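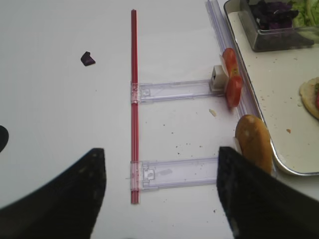

Section 3: Setting Up the Bratix Portion Scale

Read this section before you use the scale for the first time. Charging is covered in Section 2. Cleaning and storage are covered in the section after this one.

Before you start

The scale weighs up to 3000 grams. That limit includes the plate, bowl, or tray you put on it, along with the food. If you go over the limit, the display shows OVER and the scale beeps until you take some weight off.

Leave the scale in the room where it will be used for an hour before setting it up. If it came in from a cold car or a delivery truck, leave it overnight.

Placing the scale

1. Choose a firm, level counter. Keep the scale away from fans, open windows, and the edge of a stove.
2. Turn the scale over and peel the clear film off each foot.
3. Set the scale down and press lightly on each corner in turn. If it rocks, turn the foot at that corner until it stops.
4. Look at the bubble level at the back. The bubble should sit inside the ring. Adjust the back feet first, then the front.
5. Lower the steel platform onto the center post until it clicks.

CAUTION: Do not lift the scale by the platform. Hold it by the base with both hands.

Turning on and choosing a unit

1. Hold the power button for 2 seconds. All parts of the display light up, then the scale shows 0.
2. Press UNIT to move between grams, ounces, and pounds. The scale keeps your last choice when it is turned off.
3. If the display shows a number other than 0 with nothing on the platform, press ZERO.

Weighing into a container

1. Put the empty container on the platform and wait for the number to hold steady.
2. Press TARE. The display returns to 0.
3. Add the first ingredient and read the weight.
4. To weigh a second ingredient in the same container, press TARE again and carry on. 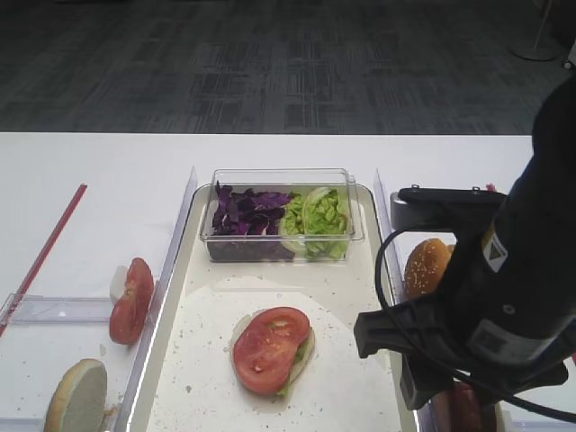 When you lift the container off, the display shows its weight as a negative number. This is normal. Press ZERO to clear it before the next job.

If you use the same container all day, you can save its weight:

1. Weigh the empty container with no tare set. A large mixing bowl might read 686 grams.
2. Hold TARE until the letter P appears.
3. Press UNIT to pick slot 1, 2, or 3, then press TARE to save.

To call up a saved weight, press P and the slot number. Wash and dry the container before saving. A little water left in the bottom will throw off every reading that follows.

Checking the calibration

The scale is calibrated before it ships. Check it after setup and again any time it has been dropped or moved to another building.

1. Clear the platform and press ZERO.
2. Place the test weight from the box in the center of the platform.
3. Compare the reading with the number stamped on the weight. A difference of 2 grams or less is fine.
4. If the difference is larger, hold ZERO and UNIT together until CAL appears. Remove the weight, wait for 0, and put it back on when the display flashes.
5. Wait for DONE. Do not lean on the counter during this step.

NOTE: Canned goods are not a good stand-in for the test weight. The label gives the contents only. Replacement weights can be ordered from Vender.

If CAL keeps flashing after a second try, check that nothing is caught under the platform, then repeat from step 1. If it still does not finish, stop using the scale and contact the dealer.

Revised April 26, 2023. Text by Iveta Danko, checked by Bheki Ngubane.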